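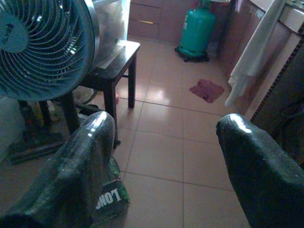 3.2 Collecting demonstrations in homes

All of the training data used in this paper was gathered in homes that people were living in at the time. We visited nine homes, and we asked the people who lived there not to tidy up before we came. Earlier work by our group used a mock kitchen at Andberg, with a bare floor and a fixed set of objects, and the policies trained there did badly once they were moved. They reached for chair legs and stopped in front of shiny surfaces. We took this to be a fault in the data and set out to replace all of it.

The full set, which we call Janari, holds 3063 demonstrations. Each one is a single attempt by an operator to pick something up from the floor or from a low surface and put it somewhere else. An attempt begins when the operator presses the start pedal and ends when the gripper has opened again and moved clear. Attempts in which the object was dropped are kept and marked as such. Attempts spoiled by a lost connection are thrown away.

Operators drove the arm with a hand-held controller and could see only what the wrist camera saw. We made this choice early. An operator standing in the room will glance at things the camera can't see, and the recorded actions then depend on knowledge that the policy will never have. Working from the wrist view alone is slower. New operators tended to overshoot during their first sessions, and we left those sessions out of the training set, though they are stored with the rest.

The camera sits behind the fingers and looks out between them, so the fingers are present in every recorded image. They also hide part of it. In Figure 3 the left finger covers part of a green package, and what can be seen of the lettering on it is upside down. A label in this state is of little use for telling one object from another, and we did not ask annotators to read labels unless the whole word was in view. Where a finger hid part of an object, they marked the visible part only.

Clutter was left as we found it. The same figure has a crumpled cloth on the tiles near a gas cylinder, a small red object under a stool, and bottles and containers in shadow at the far left. Any of these might be named as a target in one attempt and be something to steer around in the next. The instruction given to the operator was written down in plain words before the attempt ("pick up the cloth and put it on the stool"), and the same words are given to the policy during training.

Floors gave us more trouble than objects. Glossy tiles throw back pale streaks of light, and these move across the image as the wrist moves. Our first depth estimates treated some of the streaks as raised edges. We tried a polarising filter in two of the homes and gave it up, as it darkened the corners of the image and made small items under furniture harder to see. In the end we kept the raw images and varied the brightness during training. Section 5 reports the effect of this on grasps made close to the floor.

Sessions were run in the morning where we could arrange it, and lights were left however the household had them. Operators took a break after every 3 tasks. Before each session the arm was moved to a new starting place, chosen by whoever was not driving it. Candela Paredes and Nicanor Arrieta did most of the driving. Éabha Heffernan wrote the instructions and checked them afterwards against the recordings, and rewrote the ones that turned out to fit more than one object.

Households could ask for any recording to be deleted, and were shown the images before they left our laptop. Letters, photographs and screens were blurred by hand. Packaging was not blurred.

The set leans towards small rooms with hard floors. There is little carpet in it and there are no stairs. We would not expect a policy trained on Janari alone to cope well with thick rugs, and the tests in Section 6 do not include them.

Related items

Fiore and Baláž, Operator fatigue in wrist-view teleoperation
Heffernan and Paredes, Writing instructions for cluttered rooms
Arrieta, The Andberg mock kitchen: notes on what did not transfer
Bustamante: a low-cost pedal and controller for home sessions
Pritham: grasping from shiny floors, technical report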